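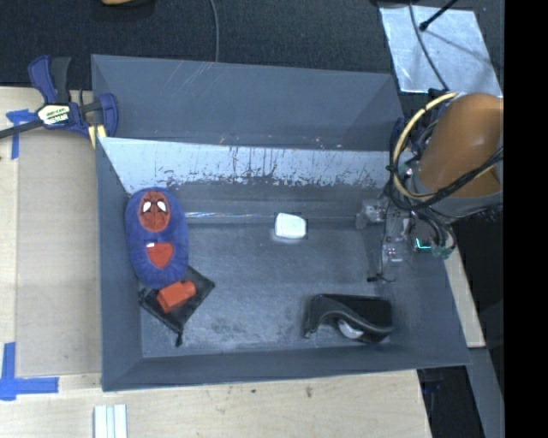

Bin clamped at the upper left corner, tape marks on the table beside it, arm reaching in from the right.

Setting up and checking the bin on the Pomton picking cell

These steps apply whenever the bin has been taken off the table or bumped, or when picks start landing to one side. Allow 10 minutes if nothing else is wrong. You need blue tape, a soft cloth, cable ties and a bar clamp.

1. Stop the arm

Finish the current pick, send the arm to its park position and press the stop. Wait until the status on the Haddad controller reads HELD before you put your hands inside the bin.

2. Empty and wipe the bin

Take everything out, including small blocks near the far wall. Wipe the floor and walls with a dry cloth. Scuffs and worn coating can stay. If a patch has gone sticky or is flaking onto the objects, swap the bin.

3. Line up and clamp

Set the bin down against its tape marks. Push it into place by the base, as pushing on the rim flexes the walls. Fit the clamp over the rim and tighten it by hand until the bin no longer shifts when you lean on the opposite corner. Replace any tape that is lifting, one strip at a time, so you always have the other to measure from.

4. Check the cables

Look at the loops where they pass around the arm. They need enough slack for a full wrist turn but should not hang low enough to catch on the bin. Cut and replace loose ties. Do not pull a tie down tight over a connector. Ramil Sebastian lost an afternoon in June to a wire pinched that way.

5. Check the gripper

With the arm still held, feel for play in the fingers and make sure no thread or drawstring is wound around the tip. Tighten the finger screws if needed.

6. Run the test picks

Put back a mixed set: something soft, something with a cord, a couple of hard blocks and one awkward shape. Keep one block close to a wall. Load program 234, set the speed to 10 percent and watch the first descent with your hand on the stop. If the tip clears the rim and walls, go to normal speed and run 200 picks.

Misses spread across the whole floor usually mean the camera needs recalibrating. Misses that all fall to the same side mean the bin has moved, so go back to step 3.

Write the result in the cell log with your initials. Questions about the program go to Eyvindur Kirkegaard.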